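**Flonum** is an expense management and company card service for small firms, based in Leeds. It issues prepaid cards to staff, collects receipts through a phone app and passes the matched records on to the customer's bookkeeping software.

## History

Flonum began as a receipt-scanning tool for sole traders and had 578 paying customers at the end of its first year. Cards were added later, after users asked for a way to stop paying for supplies out of their own pockets. The card programme was first run through Fuda, a payments processor, and this arrangement is still in place.

In May of its fourth year the company bought Nakidis, a small payroll software maker with 68 employees. The Nakidis product was kept under its own name -- most of its customers were workshops and light manufacturers -- and the two services share a single login.
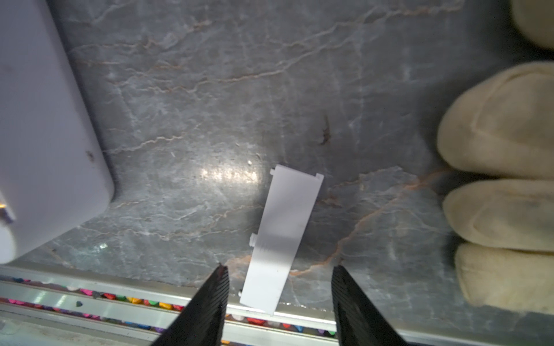 ## Services

The standard account allows almost 2000 transactions a month. Each card can be given its own spending limit and a list of permitted supplier types, so that a card meant for materials cannot be used for travel. Receipts are matched to payments by amount and date, and unmatched items are held in a queue for the account holder.

Mileage claims are handled separately. VAT is read from the receipt where it is shown, but must be entered by hand on foreign purchases.

## Competitors

The closest rival is Panyasiri, which sells mainly through accountants and had 2130 business customers when it last published a figure. It does not issue cards of its own.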